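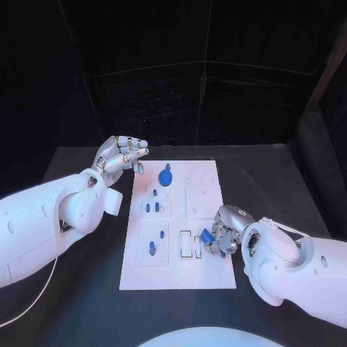 # So you want a robot for your school. What does it cost??

Hello Year 5 and 6! Glória Salgado here. Quick one before half term, written in a rush - sorry for any spelling.

Lots of you in Plestham have been asking "why don't we just BUY a robot?" Good question. Long answer. Get a pencil.

## First: what's the job?

Grown-ups get this wrong all the time. They see a shiny robot, they want it, they buy it. Then it sits in a cupboard.

So start with the job. Write it down in one line. Like:

- pick up a peg and put it in a hole
- turn a knob
- carry a tray from one table to another
- wave at people by the door (this is a real job, some robots do it all day)

Different jobs need different robots. Carrying a tray along a flat floor? Wheels will do. Pegs and knobs? You want arms, and hands with fingers that bend. Fingers cost a lot more than wheels.

One arm or two? Try this now. Put one hand behind your back and take the lid off a felt tip. Tricky! Two arms are handy when one has to hold and the other has to pull. But two arms is two lots of motors, two lots of cables, two lots of things to mend. If one arm can do your job, buy one arm.

## Practice boards

A robot with fingers needs something to practise on. A task board is a flat board with holes, pegs, knobs and slots, a bit like a toddler's shape sorter but fussier. The white one at the top has blue pegs and a round blue knob on it, and the right hand has already got hold of something blue.

Why does a board go in a budget? Well, people forget it. They spend every penny on the robot and then there's nothing for it to do. Put the board on your list. Put spare pegs on too. Small things roll under cupboards.

## What's a budget?

A plan for money. You write what you've got, and what you want to spend it on, BEFORE you spend any.

Let's do a little one. Our pretend school club has 1000 pounds. Not enough for a big robot with two arms, not even close. But it might get you a small desk arm. The price on the box is 800 pounds.

1000 take away 800. You've got 200 left. Hooray, sweets!

No. Wait.

What else does it need?

| Thing | Have we got it? |
|---|---|
| A strong table that doesn't wobble | ask Mr Caretaker |
| Practice board and pegs | no |
| Spare cable | no |
| Somebody to show us how it works | no |
| A cupboard that locks | yes |
| Plug sockets near the table | only one, and the fish tank's using it |

So the 200 goes quickly. And every "no" on your list needs a price next to it. Dont guess the price, find out. Ring up, or look on the website with a grown-up.

## Buy, borrow or rent

Buying means it's yours for good. Also yours to mend for good.

Renting means you pay a bit each month and give it back. Nice if you only want it for one project. Not so nice if you fall in love with it.

Borrowing is the cheapest - but you have to be very careful, and give it back on time, and say thank you.

When I was helping with the Stenent library plan we asked two shops for a price. Softić wanted 800 pounds for a desk arm, with a day of lessons thrown in. Skollo were cheaper for the arm but lessons were extra, delivery was extra, even the gripper pads were extra! By the end Skollo cost more. So ask every shop the same thing: *what is NOT in this price?*

Best question in the whole of shopping, that.

## Room to move

Measure your space. Arms swing. A robot arm needs room at the sides and over the top, and people need to stay out of that bit while it's going. Look at the picture again and see how much of the table the arms reach over. Then think about your classroom table, with the glue sticks and somebody's lunch.

Cables too. Keep them out of the way of feet. And chairs. Chair legs are terrible for cables.

## How long will it last?

Say your arm lasts 7 years. You'll be nearly grown up! But the soft bits on the fingers wear out much sooner, and so do cables that bend a lot. Save a little each year for the bits that wear out. Grown-ups call this "upkeep". Bikes have it too - tyres, brake blocks, that sort of thing.

## Your turn

Make a plan for a robot for YOUR school. One side of paper. I want to see:

1. The job, in one line
2. How many arms, and why (none is fine)
3. Everything it needs as well as the robot
4. A price next to each thing
5. Where it'll live
6. Who is allowed to switch it off (everybody who uses it should know how!!)

Drawings welcome. Felt tip fine. Hand them in to the office by the first week of June and I'll pick them up form there.

If you run out of room use the back.

Glória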